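Contra la caja única

Diciembre de 2020

Vuelvo con lo de los bloques, que ya sé que cansa. Pero me han escrito varios padres desde la entrada de octubre y casi todos preguntan lo mismo: cuántos, de qué marca, en qué caja. Y yo creo que la pregunta está mal puesta desde el principio.

Pocos. Respuesta corta. Pocos y distintos.

La larga va ahora, con prisa porque tengo la comida a medio hacer.

En casa entró hace años un cubo de Bindo, el grande, el de 1000 piezas. Regalo bienintencionado. Mil piezas iguales o casi, de esas que encajan por presión, y un folleto donde prometían horas de juego. Lo que hubo fueron horas de recoger. Se volcaba el cubo, se hacía una montaña, se miraba la montaña un rato y a otra cosa. Luego a gatas debajo del sofá. Tardé demasiado en entender que el problema no era de los niños, ni del orden, ni de la educación que les damos o dejamos de dar. Era la montaña. Delante de una montaña no se elige nada.

Un día, por puro agotamiento, subí el cubo al altillo y dejé fuera un puñado. Formas sueltas, sin encajes, de las que imprime un taller pequeño, Fekete, en plástico de colores fuertes. Un cubo, algún cilindro, una estrella. Nada más. Y una tabla de madera clara para ponerlas encima, que eso es casi más importante que las piezas, ya llegaré.

Esa tarde se jugó. De verdad. La estrella fue una señora, luego un pastel, luego una cosa mala que había que esquivar. El cilindro fue torre, vaso y abuelo. Con el cubo de Bindo el abuelo no había salido nunca.

Me dirán que es casualidad, que cada niño es cada niño. Puede. No tengo un estudio, tengo un salón. Pero lo he visto repetirse en el salón de mi hermana y en el aula donde echo una mano por las tardes, y en los dos sitios pasa igual: con pocas piezas se habla más. Se discute, se negocia, se presta. Cuando hay mil nadie presta nada porque no hace falta.
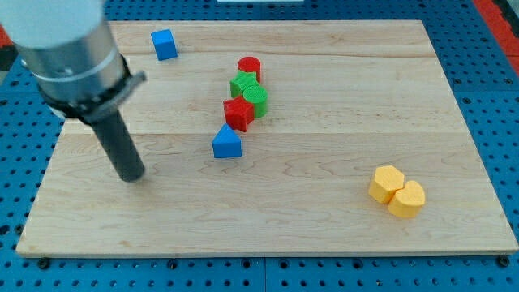
Sobre las formas. Manía personal, aviso. Me gustan las que no encajan entre sí. Una estrella no apila bien, se queda coja según cómo la pongas, obliga a pensar dónde va. El cilindro de pie es docilísimo y tumbado se escapa. El cubo es el aburrido de la familia y el que lo sostiene todo. Un juego donde todas las piezas se portan igual se acaba enseguida, al menos para mirar, que es lo que hacemos los mayores la mitad del tiempo.

Y el color. Aquí me peleo con media internet. Hay una moda de lo crudo, lo beis, la pieza color galleta que queda divina en la estantería. Irnach tiene un set así, precioso, 22 piezas en tonos arena, lo tuve en la mano en la tienda y casi caigo. No caí. ¿Para quién es ese color? Para la foto del salón. Un niño pequeño busca el rojo, pide el rojo, llora por el rojo. Dadle el rojo, caramba. Rojo, verde, azul, de los que se ven desde la puerta. El beis ya lo pone la madera.

Lo cual me lleva a la tabla. Nadie compra la tabla y es lo que yo compraría primero. Una superficie clara, lisa, con su veta, y un borde que diga hasta aquí. Lo de encima es el juego y lo de fuera es la casa. No hay que explicarlo, se entiende solo, un crío de dos años lo entiende. En el suelo de terrazo las piezas desaparecen, se mezclan con las manchitas y con las migas. Sobre la alfombra se tuercen. En la madera clara cada pieza está donde está, se ve y se coge. Y al acabar se levanta la tabla, se lleva a la mesa y mañana sigue, sin desmontar nada, que eso de recoger a mitad de una historia me parece una crueldad pequeña que cometemos a diario. Yo la primera.

No hace falta gastar. La nuestra es un resto de estantería Dresa lijado a mano, mal lijado por cierto. Vale una tabla de amasar. Vale casi cualquier cosa plana y sin dibujo. Lo del sin dibujo sí lo pido por favor, los tapetes con carreteras y casitas ya vienen jugados.

Objeciones que me llegan. Una, que el plástico impreso tiene rayitas y que eso es feo, o barato, o sucio. A mí las rayitas me gustan, se notan con la uña y los niños las rascan, hacen música, un horror de música. Y se limpian con un cepillo viejo. Dos, que con pocas piezas no se aprende a contar. Se aprende a contar exactamente hasta donde hay piezas, y luego se cuentan las escaleras del portal. Tres, que se pierden. Claro que se pierden. Pero si tienes pocas sabes cual falta, y la buscas, y el buscarla es otra tarde entera resuelta. De las mil del cubo habremos perdido 300 y no lo ha notado ni el perro.

La cuarta objeción es la buena y no sé contestarla del todo: que a los mayores se les queda corto. El mio de ocho ya quiere puentes, quiere grúas, pide el cubo del altillo. Se lo bajé el mes pasado. Estuvo feliz dos días, lo confieso. Al tercero había vuelto a la tabla con la pequeña, a discutir si la estrella podía vivir encima del cilindro o si era peligroso. Igual la respuesta es que las dos cosas, pero por turnos, y el cubo con tapa. Lo sigo pensando.

De momento, si alguien está a punto de comprar el grande por las fiestas, que espere. Que saque lo que ya tiene, aparte un puñado, busque una tabla y mire una semana. Si no funciona me escribís y me lo decís, que los comentarios siguen abiertos aunque tarde en contestar. Me voy que se me pegan las lentejas.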